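Guides > Handheld Capture > Section 4: Rules of Use

4. Working with two handheld grippers

Most of the trouble reported to us with the Dellasis handheld pair comes from good equipment used under rules that were written down and then skipped. This section is short on purpose. It covers soft items such as cloth and plush, handled at a table in a shared room.
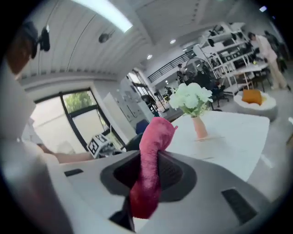
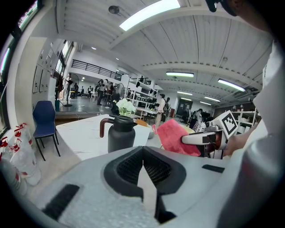
Fig. 4-1 and 4-2. Soft items at a white table, seen from a handheld gripper, with the second gripper in view.

4.1 Before you start

1. Read the site's own safety rules first. If they conflict with this guide, follow the stricter one.
2. Agree on a task sentence and write it on the session sheet. "Handle the cloth" is too loose to check afterward. "Fold the cloth once and set it on the table" can be checked.
3. Wipe the marker faces with a dry cloth. Look for scratches and lifted corners.
4. Open and close each gripper fully 4 times. Stop if either one sticks.
5. Tell everyone in the room that you are recording, including people on upper levels and people passing through. A sign on the door does not count as telling them.

NOTE: We are often asked whether blurring faces later will do instead of step 5. Do not count on it. Blurring tools miss people who are small, turned away or partly hidden, and a missed face stays in the file until somebody finds it.

4.2 During the session

1. Keep the marker faces of the second gripper turned toward the camera as far as the task allows.
2. Keep fingers behind the housing. Sleeves should be clear of the moving parts - a loose cuff can cover a marker as easily as it can catch.
3. Pinch soft items by a fold or an end. Do not pull against the other gripper to get a tighter hold.
4. Move at the speed you would use with your bare hands. Slow, careful motion looks tidy on review and teaches bad timing.
5. If you drop the item, keep going and pick it up. Mark the take as "drop" on the sheet.

CAUTION: Do not use the grippers near open drinks or hot liquids. Lidded containers may stay on the table only if they are part of the written task or well out of reach.

CAUTION: Stop when your wrist hurts. Operators have told us that they can work straight through a long session. We have not seen anything that persuades us, and the limit is 2 hours with a break in the middle.

4.3 After the session

1. Save the takes before you power off.
2. Watch at least one take from each gripper all the way through. Thumbnails are not a check.
3. Fill in the sheet, dropped takes included. Deleting the failures makes the success rate meaningless.
4. Log the cycle count. Finger pads are due for inspection at 2,000 cycles, worn or not.

4.4 A word on "compliant" labels

Some suppliers, and some of our own older brochures, describe a workflow as compliant without saying with what. Ask for the name of the standard, the edition and the clause. If the answer is a logo, treat the claim as unproven. The checklist in this section is house practice at Dellasis - it is not a certification, and it should not be quoted as one in a risk assessment.

Error 114 during a session is covered in Section 6.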